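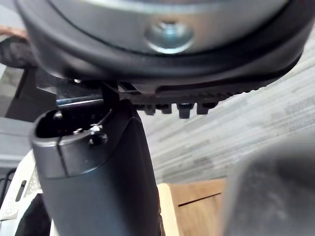 Etenesh Negash has been fixing other people's clocks, fans, radios and kettles in Udgate for most of her adult life, and she talks about it fast. I got maybe half of it down. We met at the back of her shop at eight in the morning, before opening, her with a roll in one hand. First subject, before I had my coat off: screws. She can't leave them alone. "You look at a thing, you look for the screw. One screw set down in the metal, fine, I can work with you. Glue, no. Glue, I charge more." Silver metal, black rim, a screw head sunk in like a dimple -- that kind of thing makes her happy. Plastic clips make her swear, which she did, twice, and asked me to leave out.

The shop is called Wolde, after the street it used to be on. She moved in April, four doors down from the bakery, and kept the sign. "Signs cost money." Rent is lower here. So is the ceiling.

I wanted to know how much work there really is. People keep saying repair is dead. She pulled a ledger from under the counter, paper, coffee on it, and read me last year's totals. 1,283 items in. 676 of them fixed and picked up. The rest? "Some I can't. Some they don't want to pay. And 225 they just never came back. 225! I called them all." Those sit upstairs. She keeps them a year, then takes them apart for screws, springs, knobs, whatever is good. A whole wall of jam jars up there, labels in three languages.

She learned in Trositz, in a factory that made wall clocks, on the line first and then in returns. Returns was better. "On the line you see one part all day. In returns you see every mistake the company ever made." She was there six years. The company sent her home with a set of screwdrivers when it closed and she still uses four of them. The others went missing in the move, she thinks, or her nephew has them.

Money. She was blunt. A small repair is the price of a decent lunch, a big one she quotes first. She won't touch microwaves. She won't touch anything that's been in a flood, had a bad time with one. Parts are the headache. She used to order from a place called Flondasach, good catalog, over 3,000 lines, you could get a single gear. Then they went to minimum orders and she had to buy ten of everything. "So now I have nine gears I dont need. Nine of each."

Would she train someone? Long pause, the only one all morning. She's tried. Two came, two left, one of them to sell phones. She doesn't blame them. It takes a few years before your hands know anything and she can't pay anyone for that long. There's talk of an evening class at the library, she said she'd do it if they buy the bulbs and let her pick the tables.
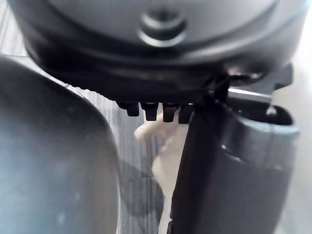

One customer, in early with a desk lamp in a grocery bag, said she would sign up for that class tomorrow, she'd thrown out two good toasters in her life and still felt bad about both. Etenesh told her toasters are easy, crumbs mostly, and took the lamp. Looked at the plug. Looked at the customer. "When did it stop?" Last winter. "And you come now." But she was already writing the tag.

I asked what she'd tell people who want to try at home. Unplug it. Take a picture before every step. Put the screws in a muffin tin, in order, and don't let the cat near. If it's got a big capacitor and you dont know what that is, bring it in. She repeated that last one so I'd write it down.

Nine o'clock, door open, three people waiting allready. One with a fan. I asked if we could finish by phone and she said sure, not after seven though, and not if it's about prices again.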